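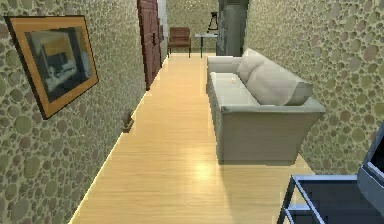 A long room with a pebble-like pattern on the walls and a light wood floor.

Karnach tenants to get say on hallway and lounge repairs

24 June 2024

Tenants in the Doherty flats in Karnach will be asked next month what they want done with the shared lounges and hallways, after the owner agreed to bring forward repairs first planned for next year.

The work covers 13 shared rooms across 3 blocks. Skurkalum Homes, which owns the flats, said damp had got into several outside walls over the winter and that plaster would have to come off in the worst places before any decorating could start.

Letters will go out to every flat with a choice of wall coverings and flooring. Tenants have 17 days to reply. Those who do not fill in the form can give their views at a drop-in session at Sesow Library.

"We would sooner ask now than have people living with something they can't stand," said Selma Kos, housing manager at Skurkalum Homes. "The damp has to be dealt with either way, but the finish is up to them."

Kalliopi Kovačević, who has lived in the middle block for two years, said she was pleased to see a date at last but wanted to know more about noise.

"I work nights, so drilling at nine in the morning is a problem - I have told them that," she said. "And the lounge is the only place my neighbours can sit together when the lift is out."

The owner said noisy work would be kept to the afternoon where possible. Rents will not go up to pay for the repairs, it added.

Work is due to start in September, with the block nearest the car park going first. The lounges will be closed one at a time, and tenants will be able to use those in the other blocks while theirs is shut.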